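Cirbridge助成事業 中間報告
閲覧室騒音低減事業(ウィーラクーン図書館)
報告者:ジャナカ・ウィジェシンハ(Janaka Wijesinghe)
2020年4月24日

助成担当 御中

前回の報告では「おおむね順調」と書きましたが、読み返すと少し甘い書き方でした。作業が予定どおり進んだことと、閲覧室が静かになったことは別の話です。今回は後者について、現時点で言えることと言えないことを分けて書きます。

1.作業の進み具合

閲覧室の椅子648脚について、脚裏への起毛パッドの貼付けは終わりました。使ったのは申請書どおりAmonの丸形です。このほか、書架の側板と返却台の縁にも起毛材を貼りました。書架の分は申請時の計画になく、現場の判断で加えたものです。費用は消耗品費の枠内に収まっています。

休館に入ったため、3月以降に予定していた利用者のいる状態での測定はできていません。空の閲覧室で椅子を引いて測ればよいという意見も館内にありましたが、私は賛成しませんでした。職員が気をつけて引く椅子の音と、試験前の高校生が引く椅子の音はまるで違います。

2.効果について

アンケートは900件の回答があり、「以前より静かに感じる」が多数でした。ただ、この結果を効果の証拠として扱うことには慎重でありたいと思います。質問票の冒頭に「騒音対策を実施しました」と書いてしまっており、そう書かれれば静かに感じる人は増えるでしょう。対策前に同じ質問をした記録もありません。設計の段階で指摘すべきことで、私の見落としです。

騒音計の記録は対策前と対策後でそれぞれ2週間分あります。平均値はわずかに下がっています。ところが対策後の期間は雨の日が少なく、来館者も減っていました。人が減れば音は減ります。来館者数で補正すると差はほとんど残りません。Plenudgateの集計画面では下向きの緑色の矢印で「改善」と表示されますが、あの矢印がどういう基準で出るのか、問い合わせてもまだ明確な回答をもらえていません。報告書の表紙にこの画面を載せる案は見送りました。

一方、椅子を引くときの甲高い音については、貼る前と後で違いがあると考えています。平均値には出にくい種類の音なので、次の測定では短時間の最大値を別に記録します。カウンター職員の印象もこの点では一致していますが、印象は印象です。

3.材料の耐久性

商品案内には耐用年数が書かれています。どのような床で、どのくらいの頻度で動かした場合の数字なのかは書かれていません。当館の床は古い石張りで目地が深く、案内の数字をそのまま更新計画に使うのは危ういと見ています。 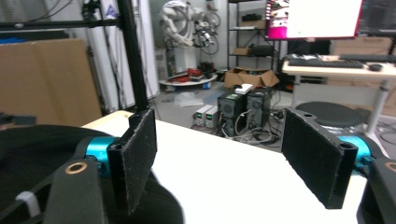
写真1 黒い起毛面、縁のほつれ

起毛材は縁から傷みます。中央の毛足が残っていても、縁がほつれると埃を抱え込み、やがて糊の面まで汚れが回ります。椅子の脚裏では特にこれが早く、窓際の列には、貼って間もないのに片側だけ浮いているものがありました。貼付け前の脱脂を省いた列ではないかと疑っていますが、作業記録に列ごとの担当が残っておらず、確かめようがありません。今後の貼替えでは列番号と日付を必ず控えます。

抜取り検査は40脚を対象とする予定です。全数を見るべきだという声もあるものの、同じ人手があるなら、目地の深い場所を選んで繰り返し見たほうが得るものは多いはずです。

4.予算

支出は計画を下回っています。節約の成果と書きたいところですが、測定委託の後半分が未実施で残っているだけです。この分を広報冊子に回せないかという相談が館内でありました。効果が確認できていない取組みの冊子を先に作ることには反対です。未実施分は測定のために残し、執行時期の変更をお願いしたいと考えています。変更届の様式をお送りください。

5.今後の予定

再開の時期が決まらないため、確定した日程は出せません。9月に開館していれば、そこで対策後の再測定を行います。開館直後は席数を減らす可能性が高く、その場合は対策前の記録と単純に比べられません。席数と来館者数を時間帯ごとに残し、比べられる時間帯だけを使います。使える時間帯が少なければ、「判断できない」という結果で報告することになります。

アンケートは冒頭の一文を削り、静かさのほかに室温や照明の質問を混ぜた形に作り直しました。新しい質問票の案を別紙で添付します。

申請時に掲げた「他館への展開」については、今回は記載を控えました。隣の町の館から問い合わせを受けていますが、貼付け手順だけをお渡しし、効果の数字は出していません。

別紙1 質問票改訂案
別紙2 騒音計記録(対策前・対策後)
別紙3 支出内訳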